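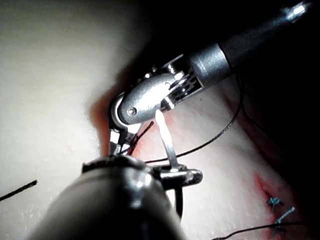 Needle between the two instruments, wrist view, practice pad.

Verkel suturing set, labeling rules

420 clips, 156 with a second label pass. Maintainer: Irina Gavrilă.

"Success" is a weak label and we would drop it if Grustdale's loader didn't require it. Marius Dumitrescu wrote rule 8: a stitch counts only if a tied knot can be seen on the incision.

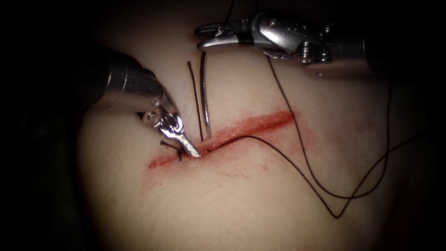 Slack thread has no agreed label, and I doubt the rule we borrowed from Stoica. It flags any crossing as a tangle. By that reading the wide loop at lower right is a fault, two strands crossing and all. Mark it "slack" until the rule is fixed.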